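Rumadora finger comparison, cloth subset

README, last edited in May

What is in this folder

Recordings made with a hand-held two-finger gripper on clothing and household fabric. We made them to find out whether the Rumadora fingers (open black frame, navy rubber pads) are worth switching to from the Stindwood fingers we had before. The Stindwood recordings are in the sibling folder and use the same naming.

Rumadora fingers: 220 episodes
Stindwood fingers: 80 episodes
Homes: 3
Operators: 3

Yes, the split is lopsided. The Rumadora fingers arrived first on the schedule and Prasanna Selvanayagam was the only person free to reshoot the others. Please don't quote a success rate across both sets as if they were balanced. Someone already has, on a slide, and I would like it taken down.

Why we ran it

The Rumadora sales page says the fingers "conform to any textile." I doubted that when I read it and I doubt it now. A finger that bends around a mug has something to bend around. A shirt lying on a cushion gives it nothing, and most of what matters is whether the pad tip can get a fold started. The page has no test on upholstery at all, only on a bare tabletop.

Tanvir Thambiah disagrees with me about this and his notes are in notes_tt.txt. He thinks the rubber is grippy enough that stiffness hardly matters. Read both before you pick a side.

What we can say so far

On thin printed cotton the new pads drag the cloth before they pinch it. Some operators learned to use the drag, which makes their episodes look better than the hardware deserves. On thick knits I can't tell the two sets of fingers apart from the labels.

Quilted seats were a nuisance with both. A pad tip can catch in the stitching, and the label "slip" then covers two different failures. Amber Yeoman relabeled the first home by hand. The other two homes still have the original labels.

What we can't say

Anything about wear. Anything about a motorized version: these are hand-held recordings, and a person squeezing a trigger will correct a bad approach without noticing. Coelho, who supply the arm we hope to use, sent a force figure for their own gripper, and I have left it out of this card until we measure it ourselves.

Anything about the camera, either. The fisheye lens stayed the same for both sets, so the comparison is fair on that point, but straight seams and stitching curve a good deal toward the edges. If your model needs flat geometry, undistort first. The calibration file is calib_b.yaml. The one called calib_final.yaml is wrong and is kept only so that older scripts don't crash.

Labels

grasp: both pads closed on fabric and the fabric left the surface
slip: fabric left the surface and was lost, or was never held (see above)
drag: fabric moved sideways before any pinch
abort: operator gave up

"drag" can appear together with any of the others. Check for it before you filter.

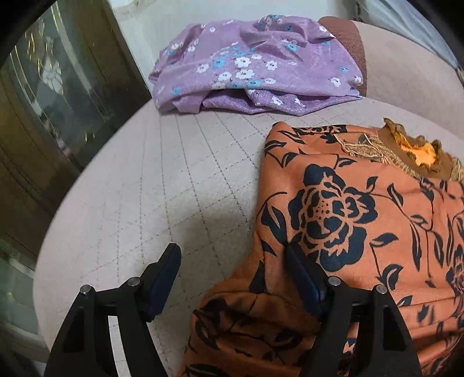 Corrections to the labels go to Temitope Ekpo, with the episode number and the label you think it should have.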